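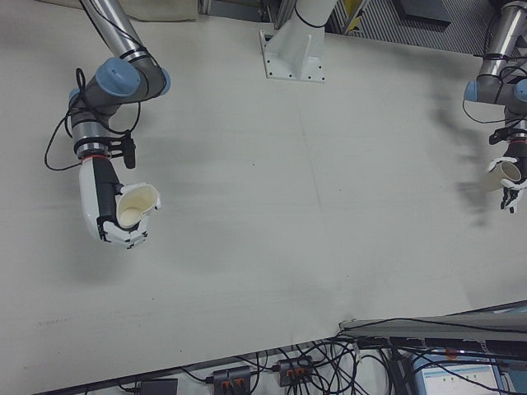 Pernska Paper Cup, single wall

Pernska is our everyday cup for coffee, tea and water. It is sold by Travero to offices, kiosks and small cafes.

Packed in cartons of 2,000, delivery in around 15 working days. Lids are ordered separately, please see the Flandent lid page. For very hot drinks we advise the double wall model.

Please keep the cartons in a dry room and do not put more than two on top of each other.

Samples are free, you pay only the postage. For printing with your own logo, write to Melur Nair in our sales office.

Page updated May 29, 2025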